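Ticket: Athlete payments missing in Toltik after sponsor import
Status: waiting for customer
Product: Toltik, athlete sponsorship module

In September we signed new brand ambassadors for Baloyi, all of them college track and basketball athletes. I imported the sponsor file with 490 rows and the import said "complete". But in the athlete list I can see only 381. No error message was shown to me.

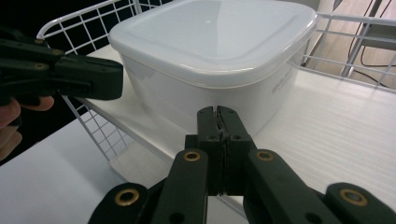 Zodwa Mathebula

I tried these steps already:
- logged out and logged in again, same result
- removed the filter by school, same result
- imported the same file again - now 13 athletes are shown two times

The appearance fee for each athlete is 2000 and it is in the correct column. Please tell me how to remove the double ones without losing their signed contracts.
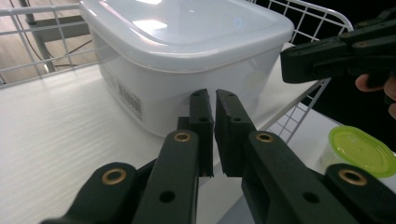 I also checked the file in a text editor. Many of the missing athletes have an empty field for "second sport". In the old version this field was not required, so I did not fill it in.

Reply from Nobuhle Molefe, support, 14:20
Thank you for the clear steps. The empty field is the cause. Please write "none" there and import only the missing rows. For the double ones, open Tools, then Merge, and keep the older record. The contract stays with it.

Zodwa Mathebula, 16:05
The merge worked well, the contracts are there. I will import the missing rows tomorrow morning, please keep the ticket open until then.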